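Open Day at the Tratosov Handling Laboratory
Jun 21, 2019

The Tratosov laboratory opened its doors to about 80 guests this month, the first such event since the garment handling project began in March. The head of the laboratory spoke to us between demonstrations.

"Cloth is difficult for a machine," the project lead explained. "A box keeps its shape when it is lifted. A shirt does not." The task shown to visitors was sorting: clothes are taken from a pile on the table and placed in baskets at either side. The two-armed system works with simple two-finger grippers, which the laboratory prefers to more elaborate hands - they are easier to repair and to replace. 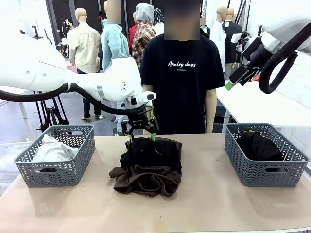 Questions from visitors

Guests from Wimow and Lavitz asked chiefly about speed. The project lead was cautious in reply. "We are slower than a trained person and we shall remain so for some time. Our present concern is whether the grip is sound."

Dark clothes drew particular interest. "Where black lies on top of brown, the edges are hard to find," we were told. "We include such piles on purpose." 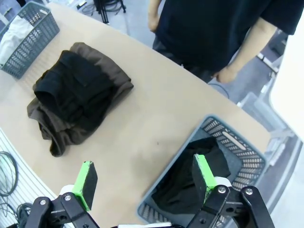

The laboratory intends to record 500 further trials before the end of the present stage, with garments supplied by Aravena. Asked whether the public would be invited again, the project lead said that a second open day was under discussion - "probably with smaller groups, so that everyone can stand near the table."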